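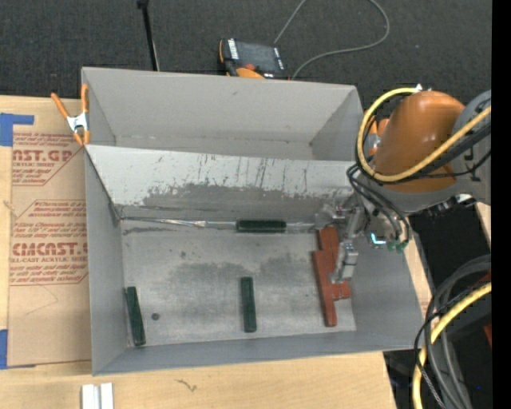

Trosham, 2023-01-17

About us

Hello from Penrose Blocks! We're a small workshop in Trosham and we make, mend and lend coloured building blocks for nurseries, primary schools, play groups and anybody else who likes putting one thing on top of another. We've been doing it for 11 years and we still get a bit excited when a new colour is ready.

Plain rectangular blocks are what we love best. No wheels, no faces, no clips. A child of two will line them up along the skirting board and a child of nine will build a bridge with them (and then argue about whether it's a bridge or a gate). Dark green and brick red are our oldest colours and still the ones schools ask for most, so they're nearly always out on a table somewhere.

How the lending works

Schools borrow a set for a half term, use it as hard as they like and send it back. Each set then goes through the sorting bins. The big grey one is the favourite here: open at the top, with a sloping divider down its length, and scuffed and scratched from plenty of use. Greens and reds get parted, anything chipped goes to the mending shelf, and the rest is wiped down and packed for the next school. We lent out 2,431 blocks last year, and most of them came home!

If your set is short, please just tell us. Blocks turn up in coat pockets, piano stools and once in a tub of flour, and we'd much prefer a cheerful note to a worried one.

Who we are

Kristine Agbayani started the workshop after years of teaching reception, where the block corner was always the busiest bit of the room. She still looks after the colours and answers most of the letters. The rest of us cut, sand, paint, sort, pack and drive the van, and we swap jobs often enough that everybody can do a bit of everything.

We now lend to 42 schools and groups, from Trosham itself out to the villages along the Estivov road. New ones are very welcome, whatever their size.

Come and see us

Visitors can look round on weekday mornings in term time. Ring the bell at the side door, as the front one sticks in January. Children may try any set on the low tables, and there's tea for the grown-ups.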